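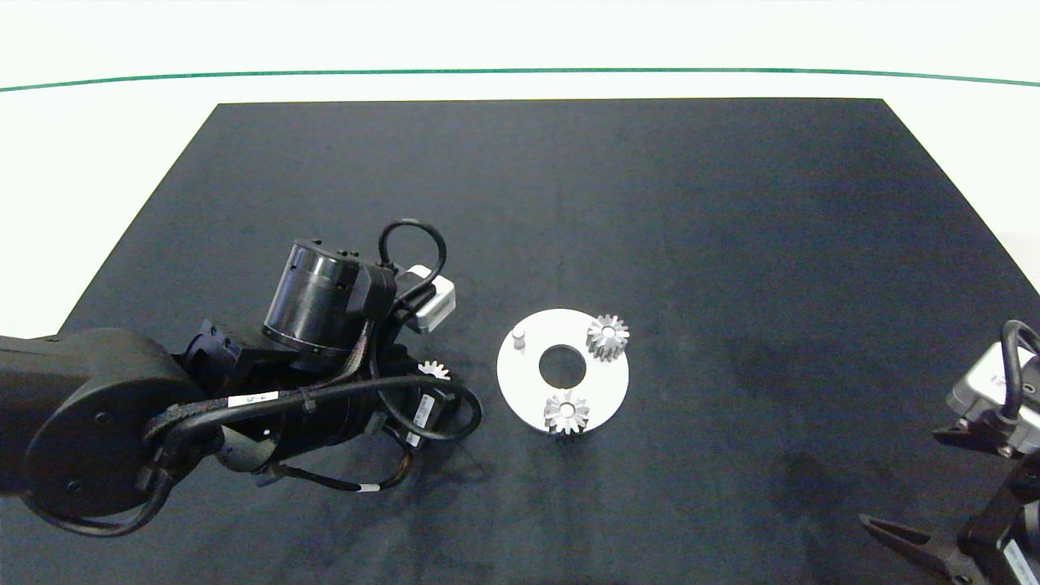

A large black mat on a tabletop.

Signs for a peace rally: what to skip

Most advice on homemade signs is padding. Laminating? I doubt it. Glare wipes out your slogan from 40 feet. Spray glue is oversold too, and it stinks up the kitchen. Use white glue, spread thin, and leave the board under books overnight.

Pencil the letters first. Keep it to 10 words at most, and cut the adjectives.

Ermanno Fabbri of the Umurus women's network swears by glitter borders. I've yet to see one sway a delegate.

Tape the handle end before you carry it. Splinters are real.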